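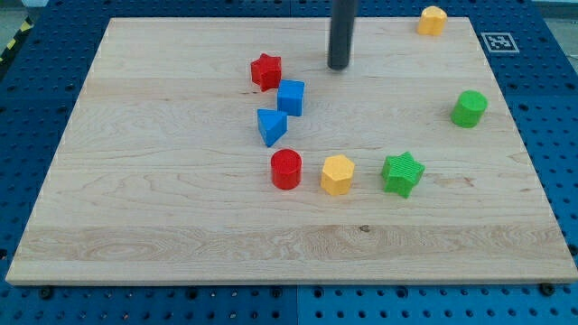 ## 4. What the talkback crowd told me

I went into the Follcombe run of *Tramamton* with a pretty simple question: does a solo show change when the audience knows it'll get to talk afterward? I sat through two preview nights and two later ones in April, notebook on my knee, and I laughed a lot more than a researcher probably should.

The previews had no talkback, and people bolted for the coats the second the lights came up. On the later nights nearly 2000 words of my notes come from the discussion alone (my hand hurt!). Folks kept going back to the courtroom monologue, and several of them quoted it wrong in the same way, a slip I find fascinating and will pick up again in Section 5.

I coded every comment using the Timmermans scheme, which sorts remarks by whether they're aimed at the actor, the script or the other people in the room. Figure 2 shows the split for each night. I expected the actor to win easily. Instead, most remarks went sideways, from one seat to another, and the moderator from Skimik, the company behind the show, mostly let them fly.

**Figure 2.** Talkback remarks by target, later nights only.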